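Course Materials > Robotics and Automation > Good Practice

April
Omid Zamani

Handout 3: Working rules for hand-held gripper collection in furnished rooms

These rules apply to all household tasks in the Wultgate module. Cloth handling is treated first. It produces more rejected episodes than any other task in the course set.

3.1 Episode boundaries. An episode starts with the fingers open and clear of the fabric. It ends when the fabric has been released and the fingers are clear again. Regrasping is allowed. Setting the gripper down is not; stop and start a new episode.

3.2 Grasp. Take cloth at an edge or a raised fold. Close the fingers at a steady rate. Do not push the tips into the mattress to gather material, as this loads the finger brackets and shifts the calibration.

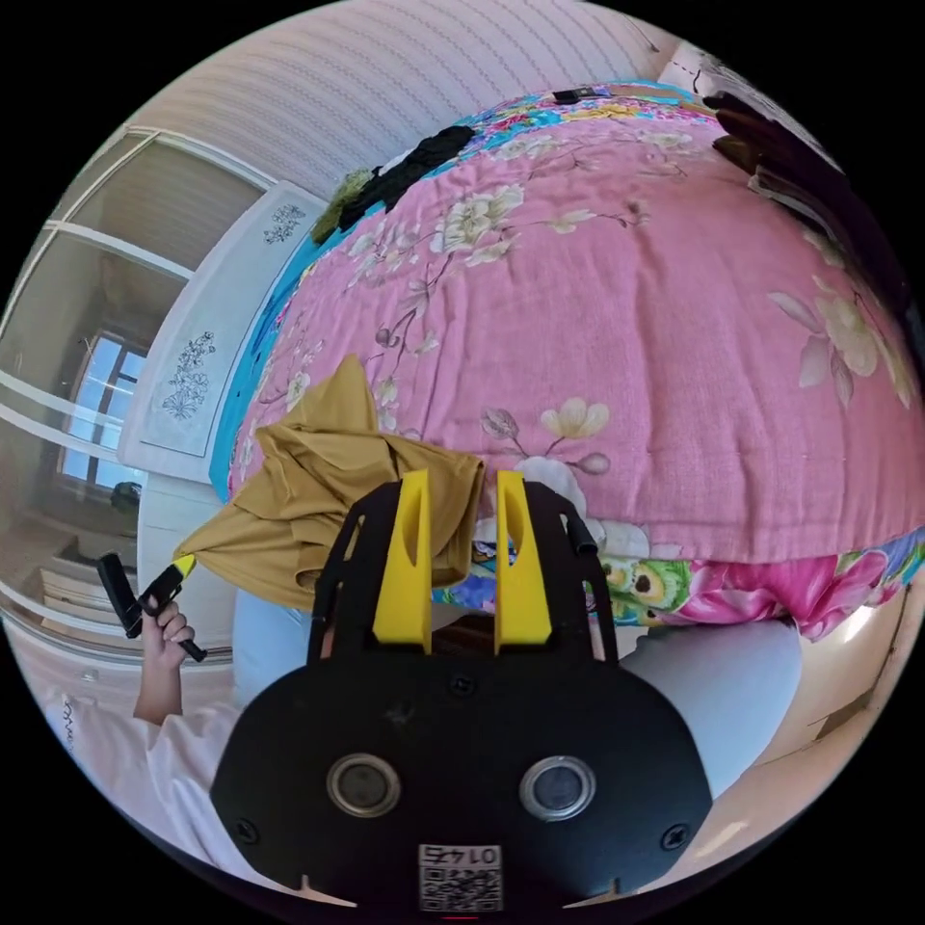

3.3 Free hand. When two tools are used, both must be recorded. A bare hand may not straighten, hold or feed the fabric during an episode. Between episodes it may do anything.

3.4 Lenses. Wipe before each block of 30 episodes. Check that loose fabric does not cover a lens for more than 3 seconds. Longer occlusions are marked in the log.

3.5 Room state. Leave furniture and bedding as found. Garments that are not part of the task may stay on the bed, provided they are not moved within a block.

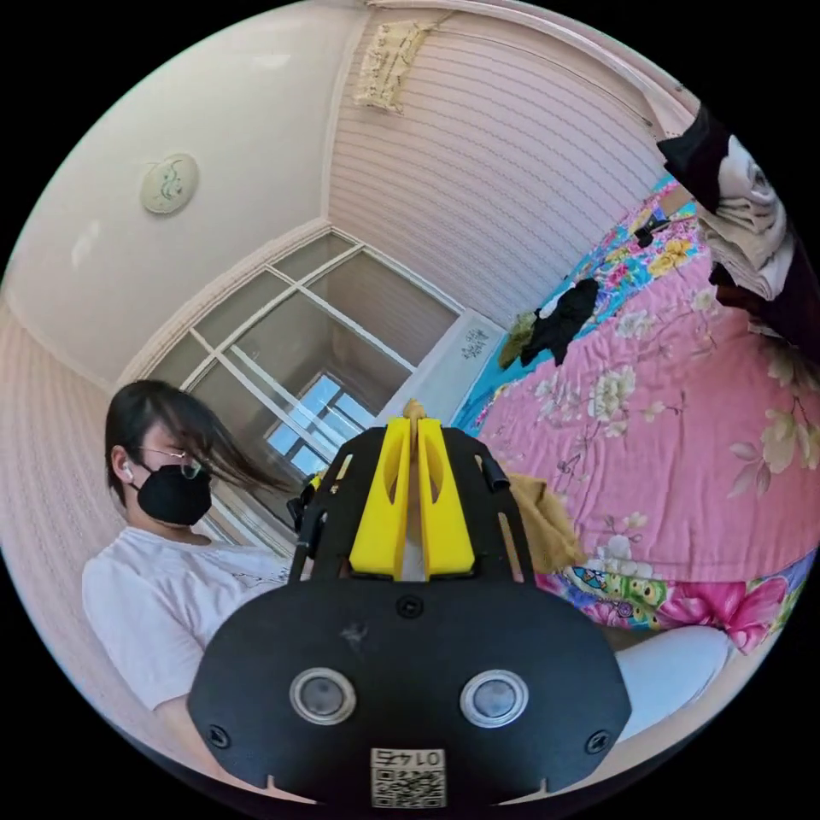

3.6 People. Anyone who may be recorded signs the consent form first. Operators follow the site rule on masks. Mail, screens and family photographs are removed or turned over.

3.7 Labels. Each unit carries a printed number. Copy it into the log by hand at the start of a block, even where the software reads the code.

3.8 Review. The Prosser set holds 3432 episodes. Students check up to 1000 of them against 3.1 through 3.4 and record the rule number for every rejection.

Related
Handout 2: Calibration checks before a session
Handout 4: Log format and naming
Ikinholm lab safety sheet
Reading list: the Plindasthorpe notes on cloth folding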